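Prosdale Libraries
1/8 The winter book exchange opens at Prosdale Central Library in December. This thread sets out how it will run and what has changed.

2/8 Readers may bring up to six books and take home the same number. Last year 1162 books found new owners, and 124 were left over and passed to the Collico reading room.

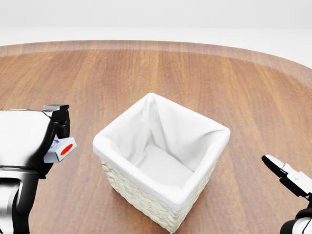
Page last changed: December, 4.15 pm

3/8 Please hand books in at the front desk between 10 am and 4 pm. Staff will give you a paper slip for each one. Slips from last winter remain valid.

4/8 We can accept novels, children's books, cookery and travel. We cannot accept encyclopaedias, school textbooks or anything with damp or loose pages.

5/8 Large print titles will have their own shelf this year, beside the lift. Books in languages other than English are welcome and will be shelved together on the first floor.
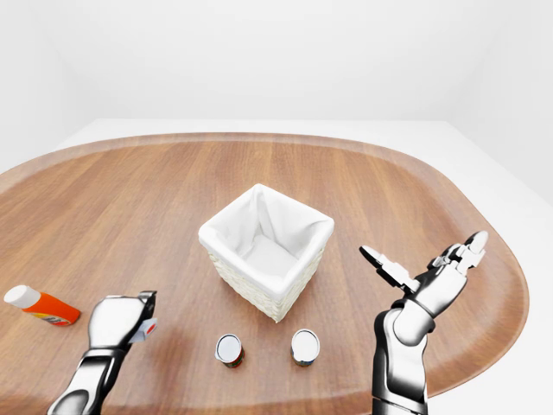 Setareh Mousavi asked whether slips could be used at the Akbari Road branch as well, as the bus into town no longer runs after three.

6/8 In reply to the above: yes. Akbari Road will honour all slips until the exchange closes. The choice there will be smaller, and the branch shuts at 1 pm for lunch.

7/8 The exchange has room for 2000 books. Should the shelves fill early, we will stop taking books in and post a notice on this account. Slips already issued can still be used.

8/8 Library membership is not required. Enquiries may be made at either front desk.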